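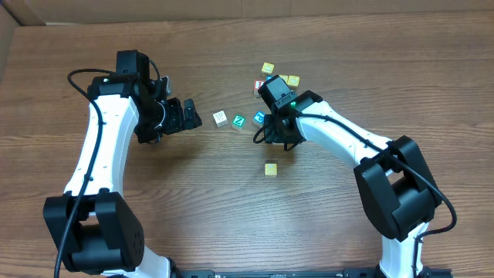
Stoica, course instructor, Flernby Automation Program

Handout 3: Budgeting for a two-arm bench cell

Read before the planning session. Prices are from the Medarport quote dated 2020-12-27 and exclude tax.

1. Scope. The cell has two small arms, each with a parallel gripper, set at one side of a wooden table and facing the same work area. Alphabet blocks serve as test parts. They cost little and go under consumables.

2. Arms. Budget the pair as one line. Arms bought in separate orders may arrive with different servo revisions, and spares then have to be stocked twice. Ask the vendor to state the revision in writing.

3. Mounting. A rail with pre-drilled holes costs more than direct bolting but allows the base spacing to be changed. The rail, hardware and brackets come to $783 in the quote. Do not move this to the furniture line.

4. Cables. Check the length with the arm fully extended, including the loop at the wrist. Order three spare cables per arm. Medarport lists them at $46 each.

5. Grippers. Finger width limits the smallest gap between parts. When blocks sit close together, a wide finger will push the neighbor. Specify the part size and the minimum gap before choosing fingers.

6. Lead time. Jasgate ships in some 3 weeks, Medarport on request only. Orders for the May lab must be approved before the course opens.

Exercise: prepare a one-page budget with separate lines for arms, mounting, cables, spares and consumables. Show shipping on its own line.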